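Cell Technician, Part-Time (Evenings)
Voltley, Building 3

Voltley is hiring a part-time technician to look after the Dai cell, a single-arm station that handles kitchen containers. The shift starts at 4 p.m. and runs 27 hours a week. Pay is $455 a week during the 12-week trial period.

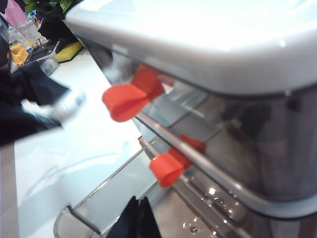 Setup comes first each shift. You will wipe down the table, home the arm, check the gripper for play and run the wrist camera check. Glossy items give the camera the most trouble, and a white lid under bright light can lose all the detail on its top surface. Clear sides throw reflections, and water droplets show up as small bright spots. You will adjust the lights and exposure until the red-orange tabs on the front of the container read clearly, then save the settings to the cell log.

You will also replace worn finger pads, tighten cable clamps, and swap the wrist camera when it fails. Larger repairs go to Ravusance under our service contract. You open the ticket and stay with the cell until it is back in service.

You need one year of hands-on work with any robot arm, and you must be able to lift 27 pounds. Experience with Clurance controllers is a plus.

Apply through the Voltley jobs page by the end of August. Include a short note on a machine you have maintained.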